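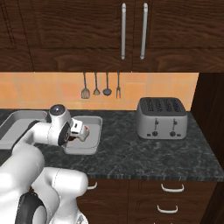
Giltness Home Bakers Club – Equipment Reviews

Home | Recipes | Reviews | Meetings | Members' Corner | Contact

Titex Four-Slot Toaster: six weeks with bread that is not square

I bake more than I toast, so for many years I did not think a toaster deserves a review. Then our old one stopped holding its lever down, and in the same month I started to bring home the ends of the practice loaves. Sourdough on the second day needs heat. So I bought the Titex with four slots, and I have used it every morning since, and often late at night too.

First, the bread. Most toasters are designed for a slice from a bag. My slices are cut by hand, they are thick at one side and thin at the other, and a slice from the middle of a round loaf is long. The slots of the Titex are wide enough for a slice as thick as my thumb. In length they are less generous. A middle slice from a large loaf must be cut in half, or it stands out at the top and the upper part stays pale. I have got used to cutting in half. My wife has not, and she turns the slice over and toasts it a second time, with a burned stripe as a result.

The browning dial goes from 1 to 6. For white sandwich bread 3 is correct, and I would not go higher. For rye I use nearly the full 6, and a dense rye with seeds needs a second short round. What I like is that the dial gives the same color from one morning to the next. With our old toaster the second batch was always darker than the first, because the inside was already hot. The Titex has the same weakness, but it is small. If I make four slices and then four more, I turn the dial back by half a step and the plates look alike.

The two pairs of slots have separate levers and separate dials. I did not expect to care about this. Now I think it is the best reason to pay for four slots in a house of three people, where one eats rye and the others don't.

There is a defrost button, and it works as it should with frozen slices. I freeze half of every loaf already sliced, with baking paper between the slices. There is also a bagel button, which heats one side more strongly than the other. The manual shows which side with a drawing so small that I needed to test it with a piece of bread. The cut side should look to the middle of the toaster.

Now the less good things. The crumb tray is shallow. A sourdough crust drops a lot of crumbs, and after three or four days I can smell them. The tray comes out from the back, so I must turn the whole toaster around to empty it, and then half of the crumbs land on the counter anyway. The cord is short. In my kitchen the outlet is in a corner, and I had to move the kettle.

The lever also comes up with a loud bang. At six in the morning this is a problem for the people who are still asleep. I hold the lever with a finger and let it rise slowly – this is not elegant, but it helps.

I compared it for some days with the Pisharody two-slot that my neighbor lent me. The Pisharody has longer slots and takes a middle slice whole, and its tray is better. But the browning was uneven, with a pale corner on every slice. For long loaves I would still consider it. For daily mixed use I prefer the Titex.

Would I buy it again? Yes, if the price is similar. I would not buy it for artisan loaves only.

Reviewed by Tharun Palaniappan

Comments (3)

ryeandshine: Thank you for the note about dense rye. Mine always came out like a wet sponge in the middle. I will try the second short round.

Marrow_Lane: The bang is real!! My dog leaves the room. Does it also keep crumpets down properly?

Tharun P.: @Marrow_Lane – crumpets go down without trouble, but they are short, so use wooden tongs to take them out, and unplug it first.

Recent reviews
Trestham bread knife, second look
Three proofing baskets compared
Is a baking steel worth the weight?
Storing flour in a warm kitchen (September notes)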